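Search this journal Search

Home Articles Issues For authors Contact

4. Temporary surfaces for sorting fruit at home

4.1 Background to the household phase

The packing-shed phase described in Section 3 dealt with fixed benches of known height and slope. Households have no such benches. Fruit that arrives in quantity, whether from a backyard tree or from a box scheme, has to be put down somewhere before it is sorted, and the place chosen is usually a piece of furniture with another main use. Earlier work by our group (Alcantara and Papadopoulos, the Lenine survey) recorded the storage of citrus after sorting but left out the surface on which the sorting was done. The present section fills that gap for loose mandarins and oranges.

The household phase covered 461 homes in the Nikolaidis district. Each home was asked to keep a diary for the month of August and to note, for every delivery or picking of citrus, the surface used, whether a cover was laid over it, and the container into which the fruit went next. Of the diaries returned, 400 were complete enough to be used. The remainder had missing surface entries or did not separate citrus from other fruit, and they are excluded from everything that follows.

4.2 Classes of surface

Surfaces were grouped by width and by how far they give under load. Tables and counters form the hard class. Beds, sofas and padded benches form the soft class. Floors were entered separately, with or without a mat, and are discussed in Section 4.5.

The hard class was used in 200 of the complete diaries as the main surface. Diary keepers who chose it gave reasons related to cleaning and to standing height. Their complaints were also consistent: round fruit rolls on a hard counter unless it is held in by a tray or a folded towel, and a kitchen counter is seldom clear for as long as a full sort takes. Several entries describe fruit being moved twice before it was looked at, which adds handling without adding information.

The soft class was chosen mainly for its area. A bed allows fruit to be spread thinly and turned by hand, and it is free during the day. The give of the surface also limits rolling, as each fruit settles into a slight hollow. The same property has a cost. When fruit is tipped out in one place, the surface dips, later fruit moves toward the dip, and the load stays in a heap unless it is spread deliberately. Fruit at the bottom of the heap is then inspected last or missed.

4.3 Covers

Nearly all soft surfaces were covered. The covers reported were bedspreads, flat sheets, tablecloths and, in a few homes, newspaper laid over a blanket. Newspaper was disliked on soft surfaces because it tears when the fruit is turned. Cloth was preferred – it can be lifted by the corners at the end and shaken outdoors.

Color and print were not part of the original diary form. They were added after Papadopoulos noticed, during the pilot in 20 homes, that sorters working on printed cloth tended to pick up a fruit to judge it, while those working on plain cloth more often judged it where it lay. We treat this as an observation only. It was not tested, and the pilot homes were not selected with cloth in mind.

There is nevertheless a practical question of contrast. Orange fruit is easy to find against blue, gray or purple, and hard to find against yellow or tan. The finer task of seeing a small blemish depends less on the cloth than on the light, and on whether the fruit touches its neighbors. A bold print may help with the first task and do nothing for the second. Creases matter more than print in this respect, as the shadow along a fold can be taken for a mark on the skin of a fruit resting against it.

4.4 Arrangement of fruit on a covered surface

Three arrangements were named in the diaries: spread, row and heap. Spread means a single layer with gaps. Row means a line of fruit, often along the edge of the surface nearest the sorter. Heap means fruit resting on other fruit. Figure 6 gives an instance of the heap on a wide, bed-like surface with a printed cover.

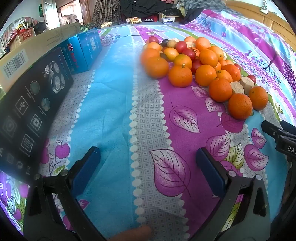

Figure 6. Orange citrus heaped on a patterned cloth with lengthwise bands and leaf prints. Stem ends show on several fruits.

Two features of Figure 6 are relevant to the classification. First, the fruit occupies one part of the cloth while the broad blue stripe shows creases and soft shadows of the kind discussed in Section 4.3. Second, the fruits differ in shade, from pale and yellowish orange to reddish orange, and some are partly hidden by others. A sorter judging by skin color alone would need to open the heap before grading it. The presence of a short green stem or calyx on some of the fruit is recorded under "stem condition" in our form and has no bearing on the arrangement class.

Heaps were the most common starting arrangement on soft surfaces, and rows the most common on counters. We attach little weight to the difference, given that the diary recorded the arrangement once only, at the start. Spread was reported mostly by keepers who had lost fruit to mold before and who wanted air between pieces.

4.5 Floors and limits of the data

Floor sorting was reported too rarely to be analyzed by cover. The entries that exist mention large pickings and the use of a Clolora mat or a similar woven mat. Kneeling time was given as the chief drawback.

The diary form was designed under the Rernance project for packing sheds and was adapted for homes with few changes. It has no field for room light, and it does not separate mandarins from small oranges. Alcantara has since revised the form to include both, along with a line for cover material and print. The revised form is given in Appendix B and is used for the storage trials reported in Section 5.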